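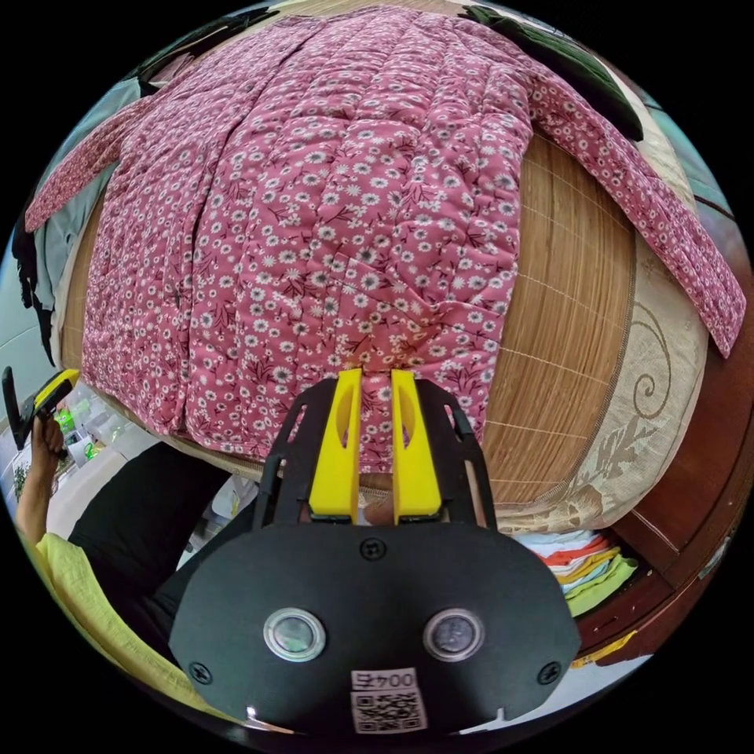 ## Putting the quilted jackets away

By April the padded jackets are taking up half the closet. Zohreh Akbari ran the folding tables at the Kaltex outlet for 13 years, and she does hers at home on the bed.

"A table is too narrow," she says. "You want the sleeves out and the back flat before you decide anything."

She starts with the jacket face-down and smooths it from collar to hem. Then each sleeve goes straight across the back, cuff toward the opposite side seam. The sides come in next, and the hem is turned up last. Jackets quilted in vertical channels fold easily lengthwise. Across the channels they push back, so she makes only one fold that way – two if the shelf is shallow.

Small prints like daisies hide creases well. Plain colors don't, and she puts those on top of the stack.

Akbari doesn't use vacuum bags. She had more than 40 jackets returned one fall with the padding packed into ridges, and some never filled out again. A cotton pillowcase holds 2 jackets and lets air through.

Wash before storing, cool and inside out, and dry fully. Skin oil on a collar yellows over a summer. Check the pockets too. Last year hers held a bus ticket and a peppermint.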